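Blood pressure checks move to the library in Gatville

Rekha Thampi has worked as a community nurse in Gatville for most of her career, and on Friday mornings she can be found at a folding table near the library's front desk with two blood pressure cuffs and a stack of record cards.

The walk-in checks began in October. They are free, take a few minutes and don't need an appointment. Thampi says about 500 people have sat down with her so far.

"A lot of them came in to return a book," she said. "They see the sign and figure they may as well."

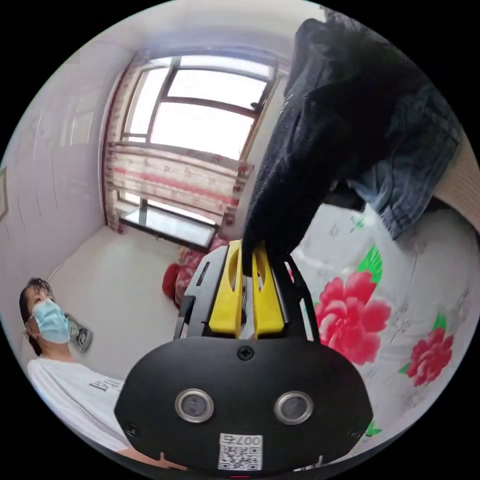 Anyone over 18 can be checked, but Thampi most wants to see people over 50 who haven't been to a doctor in a while. Those with a high reading are asked to rest and try again. If it is still high, she writes both numbers on a card and helps them call the Urquhart Street clinic.

"One reading doesn't tell you much," she said. "People rush in from the parking lot, they've had coffee, they're talking the whole time. I make them sit first."

She would like more people to check at home as well. The library now has 3 home monitors that can be borrowed for two weeks on a regular card, and there is a waiting list.
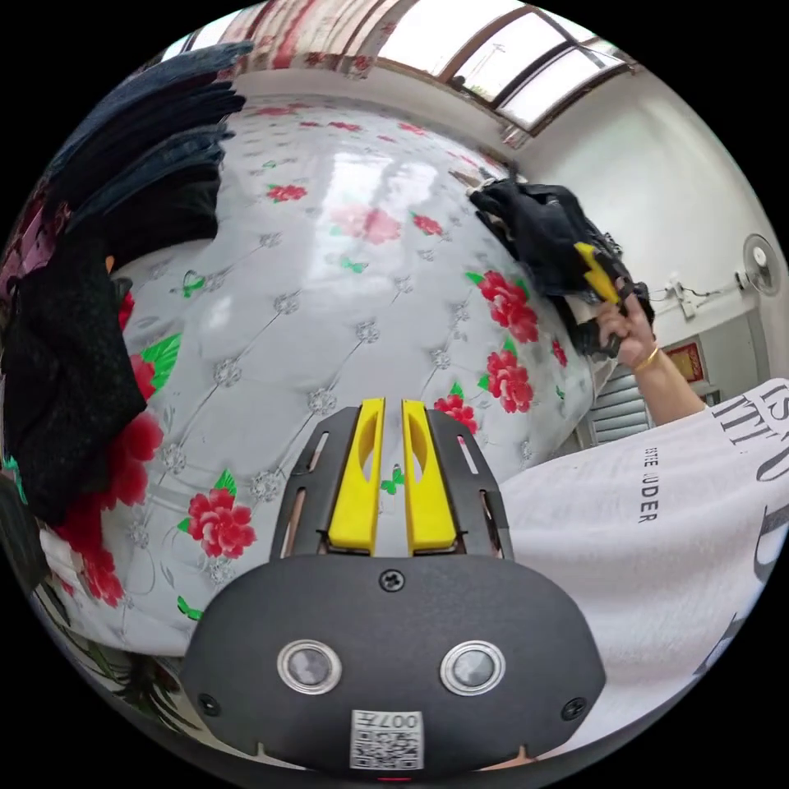
Cuff size is the thing she gets asked about most. "If it's too small, it reads high – and plenty of people have one that's too small," Thampi said. She will measure an arm for anyone who asks, and people can bring in their own monitor to compare with hers.

Funding for the checks runs through the spring. Thampi has asked the county for a second morning, at the Amard Road senior center, and expects an answer next month. Until then the hours are 9 to noon at the library.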